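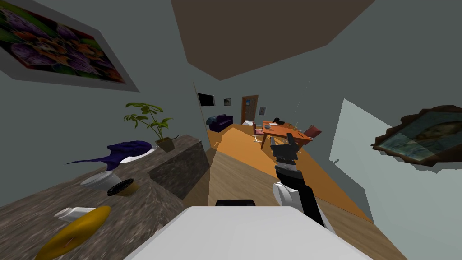 Granite counter, plant at the far end

Oil stain on granite, and does my sealer even work?

tiredofscrubbing
Posted August 1, 2024

Hi all, long time reader, first time asking something. We moved into a house in June and the kitchen has granite counters, which I was thrilled about because I've had laminate my whole life and never had to think about it. Well, now I'm thinking about it! I left a bottle of olive oil sitting next to the stove for who knows how long, and when I picked it up there was a dark ring under it. I wiped it, then I washed it with dish soap, then I scrubbed it with baking soda and a sponge like my mother would have. The ring got a little lighter but it's still very much a ring.

The seller told us the counters were put in 16 years ago by a local outfit called Soomro and that they'd been "sealed at some point." That's all I could get out of him. So I went to Hidunow and bought a bottle of Nilura stone sealer for $35, and it's been sitting under the sink ever since because I got nervous about using it.

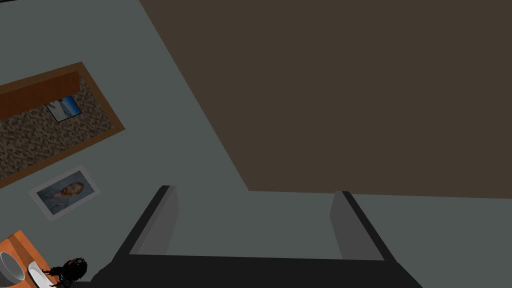
My husband says just put the sealer on and see what happens. I have a feeling that's how you end up with an oil ring forever, but I can't explain why, so I'm losing that argument. Should I get the stain out first? And how do I know if the rest of the counter needs sealing at all? I tried the thing where you drip water on it, and by the stove it went dark pretty quick, but over near the wall the water just sat there in a bead. Can one counter be sealed in one spot and not in another? I don't want to spend a whole weekend on this if I don't have to.

Also, is vinegar okay? I've been using vinegar and water on everything.

gravelroadkitchen

You win the argument with your husband. Stain first, sealer second. If you seal over the oil you're closing the door with it still inside, and then it's a much bigger pain to get out.

What you want is a poultice, which sounds fancy but it's mud. Baking soda and water mixed until it's like peanut butter, spread over the ring and a little past it, maybe a quarter inch thick. Cover it with plastic wrap and tape down the edges, poke a few holes in the wrap, and leave it overnight. Next day take the plastic off and let the paste dry all the way out, and I do mean all the way, it should be crumbly. As it dries it pulls the oil up. Scrape it off with something plastic and rinse. Old oil usually takes more than one round, so don't panic if the ring is still there after the first try. Mine took most of a week, and I was ready to put a trivet on it and call it decor.

If baking soda doesn't cut it, they sell a ready-mixed one called Joteck. I paid $43 for a tub, which made me mad, but it did get out a bacon grease spot that I'd given up on. Try it in a corner first.

And yes, one counter can absolutely be sealed here and not there! The stuff wears away where you wipe the most, so by the stove and the sink goes first. Your water test already told you what you need to know. Once the stain is out, let the stone dry a full day, wipe the sealer on in small sections, and buff off the extra before it dries. Don't let it sit and get hazy. I did that once and spent an evening with a rag and some bad words. For me a normal size kitchen takes around 40 minutes, plus moving all the junk off and back on again.
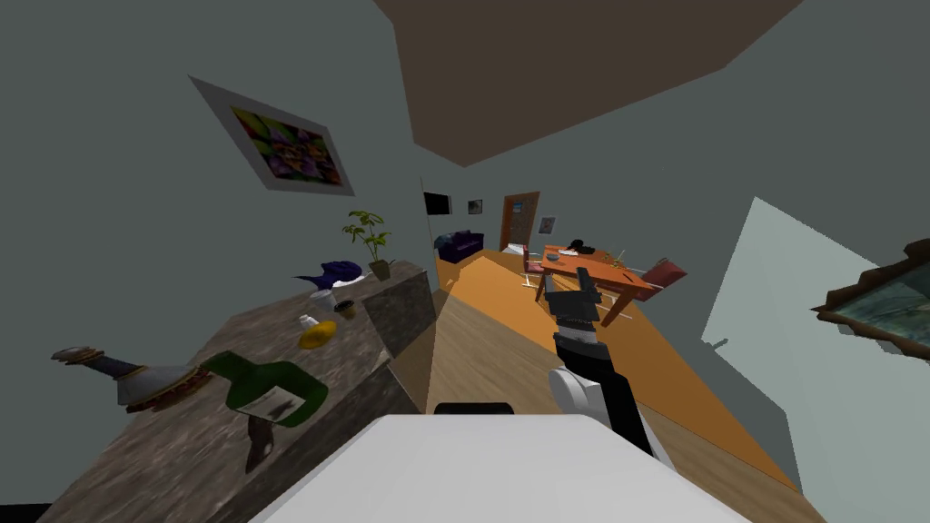

stillcookingat70

I'd skip the vinegar from now on, since gravelroad forgot that part. Some granite has other minerals mixed in that acid will dull, and it's hard on the sealer too. A drop of dish soap in warm water and a soft cloth is all I've ever used. I agree on the poultice but I'd use flour if you're out of baking soda, it worked fine for me.

mikeys_garage

just seal it, mine has had a spot for years and you can't see it unless you're looking

tiredofscrubbing

Thank you everybody! First batch of mud is on the counter under plastic wrap and my husband has been told not to touch it. Vinegar has gone back in the pantry. Will post again when it dries.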